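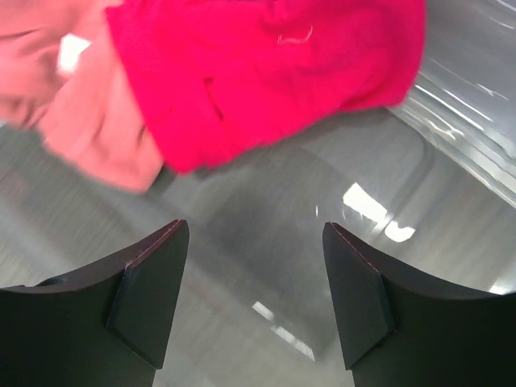 4. Recording cloth pickups with the wrist camera

Now for the fun part! By this point the Hulari gripper is mounted and the wrist camera is streaming, so you can start recording the clips that the Nenley grasp model learns from. Cloth is a great test for it, with folds and shadows that change shape every time you touch them.

4.1 Open the Nenley recorder and choose Wrist View. Both dark fingertips should show at the bottom, with a clear gap between them.

4.2 Pick a cloth whose color stands out from the floor. Strong pinks and reds on gray work very well, and a fleecy or knit surface gives the model plenty of texture to hold on to.

4.3 Crumple the cloth and drop it inside the work area. Don't arrange it. Messy is good!

4.4 Press Start, then guide the arm through one full pickup and release.

4.5 Mark the clip Held, Slipped or Missed. Go by what happened at the end of the lift, even if the grasp looked perfect on the way up.

4.6 Repeat until you have 100 clips, changing to another cloth after every 5.

Note: Keep the blurry frames. Malathi Kotian trained one model on sharp frames only and one on everything, and the second dropped the cloth far less often on fast lifts. We were thrilled, and a bit surprised (we had been deleting those frames for months). The full comparison is in the Darko report, section 2.

Note: A glossy floor mirrors the ceiling lights as bright white blotches. Leave a few of these in your set so the model learns to ignore them. If a blotch sits on top of the cloth edge in clip after clip, move the cloth a little.

Caution: Keep hands and sleeves away from the fingertips while the arm is powered. Press Pause before reaching in to reset the cloth.

Caution: Do not change the camera angle partway through a set. If it gets bumped, go back to step 4.1 and start a new set.

4.7 Press Save Set and wait for the green check mark before you close the recorder.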